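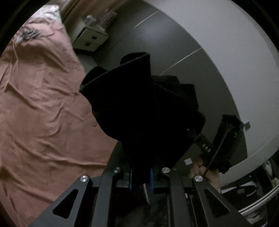
Chapter 5
Sorting and Handling Household Laundry

The care of clothing begins well before the washing machine is filled. It begins in the bedroom, where garments are gathered, checked, and divided into loads. A worker who sorts poorly at this stage will find the results later, in faded colors, lint on dark cloth, and seams that have given way. Dark garments call for particular attention. When a large black garment is lifted in a dim room, beside a bed with a wrinkled pinkish-brown sheet, most of its folds run together into a single shape, and a stain or a small tear can easily be missed. Such pieces should be carried to a window or a strong lamp and opened fully before they are assigned to a load.

This chapter treats laundry as a sequence of decisions. The first decision concerns what is to be washed at all. In a survey of 389 households, Iddrisu Quansah found that about a third of the garments placed in the wash had been worn once, for a few hours, and showed no soil. Washing shortens the life of most fabrics, and outer garments in particular can often be aired and worn again.

The second decision concerns grouping. Color is the most familiar basis for sorting, but weight and surface matter as well. A heavy cotton garment placed with light shirts will hold more water, dry more slowly, and rub against the thinner cloth during the spin. Bed linen is best washed alone. Sheets tend to wrap around smaller items and keep them from moving freely in the water.

The third decision concerns handling. Wet cloth is heavy, and a garment lifted by one point will stretch there. Students should learn to support knitted pieces from beneath and to take woven pieces by a seam or waistband. Section 5.3 presents the handling method developed by Arturo Lo Presti for training housekeeping staff, together with practice exercises.

After completing this chapter, the student should be able to:

Inspect a garment for stains, damage, and items left in pockets
Read a care label and select a suitable wash
Divide a mixed pile into loads by color, weight, and surface
Lift, carry, and hang wet garments without stretching them

Key terms: colorfast, care label, lint, pretreatment, soil level

5.1 Gathering and Inspection

Gathering should follow a fixed order through the home. Begin with the bedrooms, continue to the bathroom, and finish with kitchen towels, which are kept apart from clothing at every stage.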